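Werkstattbuch Handgreifer, Eintrag vom 2024-11-20
Greifer lässt nicht mehr los: Fehler gefunden!

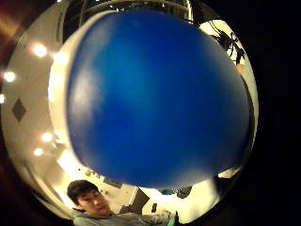
Was passiert ist

Vormittags Aufnahmen mit dem Handgreifer, Tamás und ich im Wechsel. Die ersten Durchgänge liefen wunderbar, so glatt wie seit Juli nicht mehr. Dann blieb der Greifer zu. Hebel ganz losgelassen, Backen fest am Objekt, und zwar mit voller Kraft. Ich musste den Akku ziehen und die Backen von Hand aufdrücken. Passiert ist niemandem etwas, aber Tamás hatte kurz vorher den Zeigefinger zwischen den Backen, um die Gummiauflage zurechtzurücken. Das gehört hier ganz nach oben, darum schreibe ich es auch so deutlich hin.

Nach dem Neustart wieder alles normal. Nach einer Weile dasselbe noch einmal, diesmal mit laufendem Log. Und darüber habe ich mich ehrlich gefreut, denn ein Fehler, der wiederkommt, lässt sich fangen!

Was im Log steht

Der Hebelgeber (Hall-Sensor im Griff) meldet brav »offen«. Die Motorsteuerung bekommt den Wert auch. Trotzdem bleibt der Sollstrom oben stehen, als hätte sie nie davon gehört. Dorottya hat sich die Zeitstempel angesehen und ist über eine Lücke gestolpert: 70 ms ohne ein einziges Paket auf dem Bus, danach geht es weiter, als wäre nichts gewesen. Genau ab dieser Lücke hängt der Strom.

Zwei Dinge kommen also zusammen:

1. Auf dem Bus fällt kurz etwas aus.
2. Die Steuerung geht danach in einen Haltezustand und kommt von allein nicht mehr heraus.

Punkt 2 ist Absicht, jedenfalls war es das mal. Ferhat hat im alten Pristard-Zweig nachgesehen: Der Haltezustand stammt vom Arm, wo der Greifer bei Busausfall nichts fallen lassen soll. Am Arm völlig richtig. Beim Handgerät will ich das genaue Gegenteil, da sind Finger in der Nähe. Beim Umzug des Codes haben wir den Zustand einfach mitgenommen, und keiner von uns hat es gemerkt. Ich auch nicht, und ich habe den Merge freigegeben.

Suche nach der Lücke

Zuerst hatte ich die Firmware im Verdacht, dann die Kamera (beide hängen an derselben Versorgung, und wenn die Aufnahme startet, zieht sie ordentlich). Also Kamera ab, Greifer allein laufen lassen: Fehler trotzdem da. Kamera wieder dran, Kabel am Griff leicht nach hinten gebogen, so wie es liegt, wenn man das Gerät hochhält — und zack, Backen zu.

Piroska hat den Stecker unter das Mikroskop gelegt. Eine Crimpung sitzt auf der Isolierung statt auf der Litze und hat nur noch gelegentlich Kontakt. Ein wunderschönes Fehlerbild, so etwas sieht man selten so klar! Habe den Stecker in eine Tüte gesteckt und beschriftet, liegt in der Schublade mit den Craddock-Teilen. Bitte nicht wegwerfen.

Gemacht

Kabel neu gecrimpt, Zugentlastung am Griff ergänzt. Danach Biegeversuch in alle Richtungen, über 3 Stunden Dauerlauf, keine Lücke mehr im Log.

In der Firmware fürs Handgerät öffnet der Greifer jetzt bei Busausfall und bleibt stromlos, bis der Hebel einmal ganz durchgedrückt und wieder losgelassen wurde. Getestet mit abgezogenem Stecker, mehrfach, mit Schaumstoffstück zwischen den Backen: geht jedes Mal auf. Das macht richtig Spaß zuzusehen.

Die Variante für den Arm habe ich nicht angefasst.

Noch offen

Zweites Handgerät (das mit dem Gendetti-Griff) hat ein Kabel aus derselben Charge. Bleibt gesperrt, bis Piroska den Stecker offen hatte. Zettel klebt dran.

Strombegrenzung im Handbetrieb herabsetzen. Mit Dorottya über den Wert reden, mir kommt der jetzige viel zu hoch vor für das, was wir greifen.

Raymonde fragt, ob die Aufnahmen vom Vormittag noch brauchbar sind. Meiner Meinung nach ja, bis zur ersten Lücke. Alles danach markieren und draußen lassen, Ferhat schreibt ein kleines Skript, das die Lücken in den Logs sucht. Am besten gleich über die alten Sitzungen laufen lassen, ich bin sehr gespannt, was da noch auftaucht.

Ab sofort für alle: Auflagen nur bei gezogenem Akku richten. Steht jetzt auch auf dem Blatt am Ladeplatz.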